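Restoration notes: Dristano reel transfer
06/04/2020

Work on the Dristano documentary has reached the end of the scanning stage. The film, a 56-minute portrait of the stage comedian Bassi, was shot on 16mm color reversal stock and cut by hand. No negative exists. The only complete copy is a projection print held at the Flidell archive, and a second, shorter print was used to fill gaps in the opening reel.

The main print was scanned at 4K, one pass per reel. Shrinkage was low enough that the sprocket drive could be used throughout. Reel two had been repaired with tape at some point, and the adhesive had spread past the splice lines. Those sections were cleaned by hand before scanning, and the tape was replaced.

The frame log lists 1,732 frames with damage that automatic cleanup could not correct. Most are base scratches on the interview footage, where the same vertical line runs through several shots. Dirt and short scratches are being removed from neighboring frames. Where a scratch crosses a moving face, the repair is painted by hand, and the result is checked at full speed before it goes back into the reel.

Color is a harder matter. The main print has faded toward magenta, with the blue layer affected most. The shorter print was stored in a cooler room and has kept more of its range, so it serves as the reference for skin tones and stage lighting. It does not cover the night club material in reel three. For that part the grade follows the adjoining club shots and leaves the shadows slightly warm.

Sound comes from the optical track on the print. The magnetic master has not been found. Hum and clicks have been reduced, but noise reduction on the audience laughter was kept light, as stronger settings dulled the voice underneath. Two of the taped phone calls remain hard to follow. Subtitles will be offered for both.

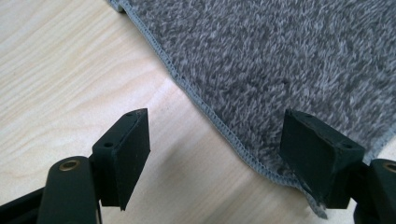
King-fai Hung writes that the short print may not be a cut-down version at all. In his view it is the earlier festival edit, and the different order of the opening interviews should be kept as an extra on the disc and not treated as spare footage. The edge codes on both prints are being compared, and the findings will go in the May issue.

The Judance screening will use the longer version in either case. Running time and aspect ratio are unchanged.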